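Taking Out an Old Desktop CPU Without Buying Anything
By Olanrewaju Onuoha
August

Search for advice on removing a processor and you will be sold a kit within two clicks. I have pulled plenty of chips with bare fingers and a small Phillips screwdriver, and I remain unconvinced by the rest. The Closari pry set, for one, has 36 pieces. I used 3.

These steps are for older desktop boards with a lever socket. Laptops are another matter.

1. Shut down, switch off at the wall, pull the cord and hold the power button for 5 seconds. Touch bare metal on the case before reaching in.

2. Unplug the fan lead and loosen the cooler screws a little at a time, going corner to corner.

3. Twist the cooler gently before lifting. Old paste grips hard, and on some sockets a straight yank brings the chip up with it, lever still down. If it won't twist, run the machine for ten minutes, shut down again and go back to step 1. Forget the hair dryer tricks.

4. Wipe the metal lid with isopropyl alcohol and a lint-free cloth. Coffee filters work too. I have tried the Cavus paste remover and could not tell the difference.

5. Press the socket lever down, ease it out sideways and raise it all the way. If there is a load plate, open that too.

6. Hold the chip by two opposite edges and lift straight up. No rocking. If it resists, check the lever again before blaming the chip.

You can leave the memory and the power plug where they are if they aren't in your way. Most guides say to strip the board first - I think that mostly makes the guide longer.

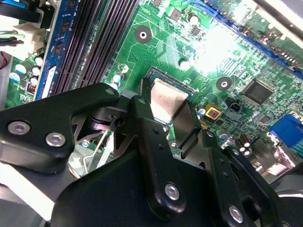
The chip in its socket, with a blue memory module still fitted on the left.

Put the CPU in a plastic clamshell or antistatic bag, and note the corner marked with a triangle. It has to match the socket when it goes back.

Thanks to Chiamaka Ibrahim for correcting step 3, which used to be worse.

Related
Is That Capacitor Bad or Just Ugly?
Memory Slots: Which One First?
Tamuno Case Fans, Six Months Later

Contact | Copyright Sesine Workshop Notes | Back to top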